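Notes from the Kokach bench

Finger pads, round two: Urkden vs. Ginura

If you read the last issue you know we had narrowed the hand-held gripper question down to two sets of finger pads, and that I was going to put off choosing for as long as I could get away with it. Well, we finally ran them side by side, and I had a great time! Both sets fit the same gray housing, so swapping them takes a few minutes and everything else on the tool stays put.

For anyone joining us this month: Mabula is our two-handed project. A person works with one gripper in each hand, markers on the grippers let us follow where they are, and we use the recordings to teach a pair of arms the same job. The pads are the only part of the tool that touches anything, so they matter more than their price would suggest.

Why hangers

Erasto Shemweta suggested clothes hangers, and I have come around to them completely. A wooden hanger is curved where you want to hold it, it's thin, and it swings when you pick it up by one end. You can take it with one hand or two. It also has a nasty way of turning in the jaws just when you think you've got it - a block or a cup will forgive a poor grip, and a hanger won't.

We settled on three moves. First, pick it up off a chair seat with both hands. Second, carry it one-handed by the end of a shoulder. Third, pass it from the left hand to the right at chest height and set it down again.

Some views from the sessions
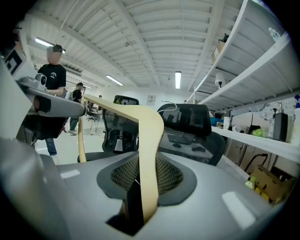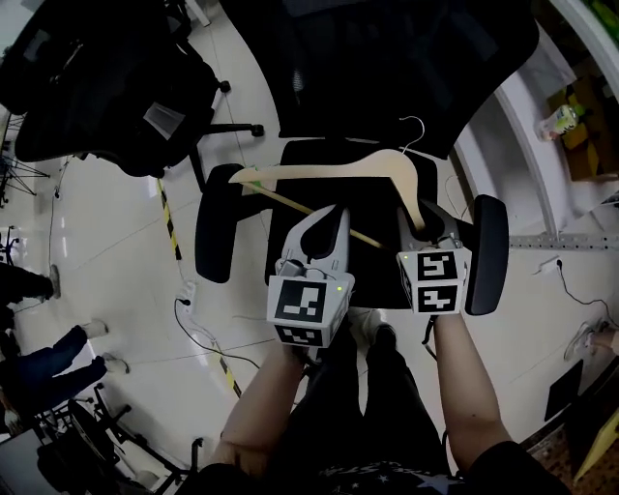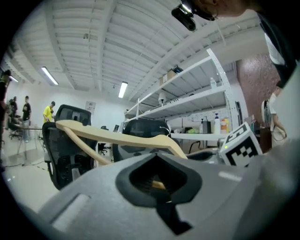 What we found

The Urkden pads are the firmer of the two. On the two-handed pickup they were lovely, very direct, and you could feel the wood settle through the handle. Over the full run they got through 182 clean moves before we stopped to change over. Most of the misses came on the one-handed carry, where the hanger would start level and slowly tip toward the floor. Squeezing harder helped a little, but it made my hand ache and I don't want to ask people to work that way all afternoon.

The Ginura pads are softer and wrap further around an edge. They got through 205 clean moves in the same number of tries, and nearly all of the gain was on that carry. I was surprised by how much calmer it felt! The trade is in letting go. The softer pad hangs on a moment too long, so the hanger gets a small tug as you set it down, and you have to learn to open the jaws and wait a beat before pulling back.

On the handoff I couldn't split them. Erasto preferred Urkden there and I preferred Ginura, and we argued about it happily over lunch.

Markers and cameras

A side result that I think is worth more than the pad numbers: tracking held up best when both wrists were turned slightly outward. Roll them in toward each other and one gripper starts to block the other's marker, and then the head camera has to guess. We've added a line about this to the instructions for new people, along with a reminder to check the indicator lights before starting.

The gripper cameras are doing fine. I would still like a wider look at the fingertips themselves, and there is a new mount drawn up for that if anyone wants to give it a try.

Where this goes next

Ginura pads go on both tools for the next block of Mabula recordings, which has a target of 3,000 moves. We'll keep the Urkden set on the shelf for flat, rigid things, where I suspect it will win. Erasto is also keen to try one of each, firm on the left and soft on the right, and I've promised him a morning for it.

If you have a stubborn object you'd like to see in the next round, send it over by May 31, 2021. Belts, coat hooks, umbrellas - we'd love to have them.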